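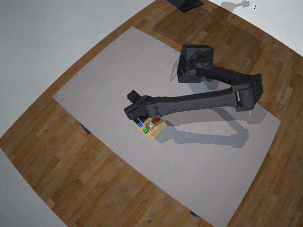
I've wanted to get to the Marulbridge flooring works open day for years and something always comes up (netball, a wedding, the year the ute died), so when it landed on a free day this September I was out of bed before the alarm. It's a lovely drive once you're past the highway, all paddocks and gum trees. I should say up front that I'm a floor tragic. Give me a parquet floor in that warm honey-brown, planks running off on the diagonal, and I'll stand there grinning while everyone else goes looking for the scones. My own place is carpet over chipboard, so you can see why I get my fix elsewhere!

The tour starts in the drying sheds, which smell incredible, like a pencil case crossed with a bonfire. They hand you earplugs and a visitor number at the gate - mine was 1,321, so I wasn't the only one keen. Our guide had worked there 33 years and had a story about every machine, including the big bandsaw they call Torkenent, painted green and older than the shed it lives in. It was going full bore while we were in there and you could feel it through your boots. A bloke near me asked whether they ever get nails in the logs. They do, and there's a jar of the worst ones on the windowsill, plus what looked like half a horseshoe.

After that came the sorting room, which I could have watched all day. Boards come down the line, get flipped, looked at and chucked into bays by colour, and it happens so fast that I'd still be deciding on the first one by smoko. I had a go with the offcuts and got told very kindly that two of my "matching" pieces were from different trees and probably different states.
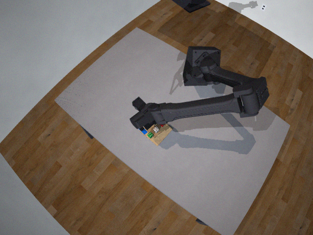

Warm brown parquet with a pale grey panel lying across it.

Lunch was in the canteen, run by the Urkdale bakery van people, and the line was about 7 deep the whole time I was there. Curried egg sandwiches, lamingtons, and a pumpkin soup I went back for. Tea was in a proper urn. Jin, the café over the road, was open as well if you're after a decent flat white, though by two they'd run out of anything with cheese in it.

In the afternoon they ran a sanding and oiling demo and I picked up a few things for when I finally rip up the carpet. Go with the grain on the last pass, vacuum twice, and put on much less oil than you think. Leave four days before you drag furniture back in. I bought a tin of the oil, a bag of offcuts for the kids, and a tea towel I didn't need.

Parking's in the bottom paddock, so wear boots if there's been rain. Entry was a gold coin, and the dogs have to stay at home.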